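My aunt ran for mayor of Brastport the year I lost my job at the cannery, so of course I ended up as her campaign manager. I had no experience. I had a car, though, and in a town our size the car was most of the work.

Her opponent was Gallagher, who'd been in the chair for so long that people used his last name like a unit of time. (The bridge was closed for two Gallaghers. That sort of thing.) He had yard signs left over from every race he'd ever run, and he just put them all out together, so you'd drive down Harbor Road and see him get older lawn by lawn.

Aunt Bea had one issue, and it was the ferry. She wanted it back. It used to run over to Kornonberg twice a day and then the town sold it, and she had been mad about it at every Thanksgiving of my life. I told her we needed a second issue. She said fine, write one down, and I wrote down "parking" and we never talked about it again.

The debate was in the high school gym, and the moderator was Aoife Dunne from the Trikville paper, because Brastport hadn't had its own paper since I was in diapers. I'd met Aoife once before, at a wedding where I'd danced badly and on purpose. She remembered. She shook my aunt's hand and then looked at me and said, "Oh, it's you," and I thought about that for the next hour instead of listening to the opening statements.

I did tune in for the ferry part! Gallagher leaned into the mic and said the ferry had been losing money since before most of this room was born, and Mrs. Harlan in the front row, who was ninety if she was a day, laughed so hard her daughter had to take her purse. My aunt waited. She was good at waiting, she'd taught seventh grade.

"How much did we sell it for?" she asked.

"That's a matter of record."

"I know it is. I read the record. I'm asking if you did."

He hadn't. You could see him go looking for the number, up in the rafters with the volleyball banners. Aoife let the quiet go on a lot longer than she needed to, and I think I fell for her somewhere in there.

We lost anyway. I want to get that out of the way because people always lean in at this point like there's a big finish coming. There were 1,702 votes cast and we lost by 4. Four! I could name four people who told me to my face they'd meant to get down there. One of them was my own brother, who'd been under a truck all day and said the polls closed early, and they did not close early.

Aunt Bea took it better than I did. She made a pot of coffee and sat down at the kitchen table and started writing thank-you notes to all 100 people who'd given us money, by hand, including the man who gave us a dollar and a coupon. I said we should ask for a recount. She said, "Lick envelopes."

So I licked envelopes. Around midnight she pushed a blank card across to me and said the moderator ought to get one too, seeing as she'd been fair, and that I could write it.
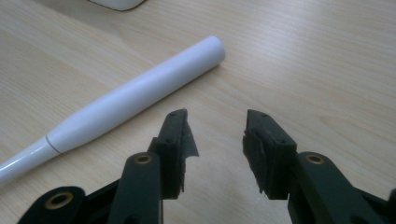

*White, smooth, blunt at one end.*

It took me until two in the morning. I wrote that the campaign appreciated her professionalism. Then I crossed out "the campaign." Then I got a new card.

Aoife wrote back in December, on newspaper stationery, three lines. She said Gallagher's people had sent her nothing. She said she'd looked up what the ferry sold for and it was a terrible price and she was going to run a piece on it. And she asked if I still danced like that.

I took the letter over to my aunt's. She read it twice, the ferry part out loud, and went to get her coat.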